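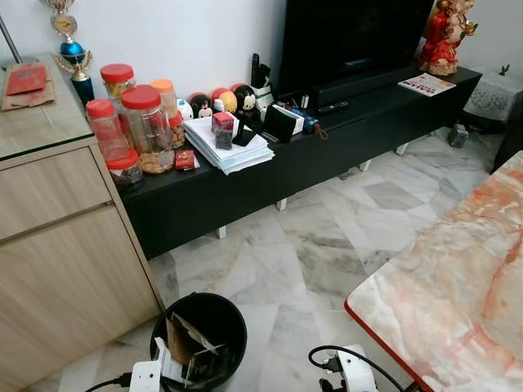 Household Cooling Habits and Night-time Power Use
Final report, Group 9
Lourenço Arruda, Baoshan Xie, Zlata Harasym
Submitted 19th November

Background

Our unit asked each group to pick one part of household energy use and study it over a semester. We chose cooling at night. Most of the advice printed on power bills is about daytime use, but people sleep for a third of the day and many of them leave something running the whole time.

We wanted to know two things. First, what do people run overnight when it is hot? Second, does the way they set up a room change how long they run it?

Method

We sent a survey to households on the Semeniuk estate in March and received 176 replies. The survey had a page on the home (number of rooms, type of windows, floor covering) and a page on habits. Haziq Harahap from the year above lent us his question list from an earlier project and we kept most of his wording so the answers could be compared.

We then put Mero plug-in meters in 9 homes. The meters record power draw every minute. Two stopped recording when they were unplugged for vacuuming, and we left those nights out. In total we had 2233 hours of usable readings.

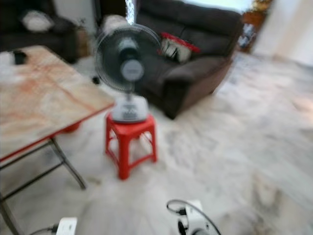
Fans were the most common form of cooling in the survey, ahead of split-system air conditioners. Many people who had both said they used the air conditioner to bring the room down before bed and then changed over to a fan. Placement was more varied than we expected. We had asked only whether the fan was on the floor, on a wall or on the ceiling, and a lot of replies ticked "other" and wrote in a chair, a box or a bedside table. A table fan on top of a plastic stool is one arrangement our form had no box for, and next time we would ask for the height of the fan instead. Height matters because air blown along the floor does little for someone lying on a bed.

Results from the meters

The homes that used only a fan had low and steady readings through the night. The homes that used air conditioning had a high reading for the first hour, then a pattern of short peaks as the compressor cycled. Homes with heavy curtains had fewer peaks — though we only had a few of these and would not put much weight on it.

One home ran a fan and an air conditioner together with the thermostat set higher. Its total was lower than the other air-conditioned homes on the same nights. Our tutor, Thanakorn Klinhom, pointed out that the bedroom was also the smallest, so the two effects can't be separated.

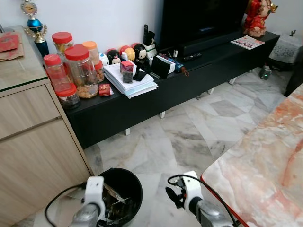 Does a fan lower the temperature of a room?
A fan moves air and doesn't cool it. People feel cooler because moving air helps sweat evaporate, so a fan left on in an empty room uses power for no benefit.

Limits

The survey went to one estate, and renters were under-represented. We did not measure humidity. Indoor temperature was read from the residents' own thermometers, which were not checked against each other.

Further work

We would like to repeat the metering with a timer on each fan, set to switch off after people are usually asleep. Baoshan has kept the spreadsheet and the blank survey form for any group that wants to carry on with it.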